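Laptop Refresh Moves to Second Floor

The replacement of staff laptops at the Fleury building continues in July with the second floor. The first phase covered 182 machines on the ground and first floors. A further 228 are scheduled before the end of the phase.

Staff should save local files to the Kirier share before their appointment. Files left on the desktop are not copied. Each appointment takes 20 minutes, and the old machine must be handed in with its charger. Docking stations stay at the desk.

The new laptops come with the standard software set and full disk encryption turned on. Wallpaper can be changed by the user. Screen lock time is fixed at the current setting. Requests for extra software go through the service desk as before, with approval from the line manager.

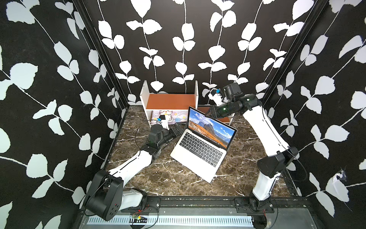 Stelleck IT Services, Workplace Equipment Team

Appointments for the second floor open Thursday at 9 a.m. Yogesh Lodhi is the contact for scheduling. Questions on file transfer go to Tatiana Sokol.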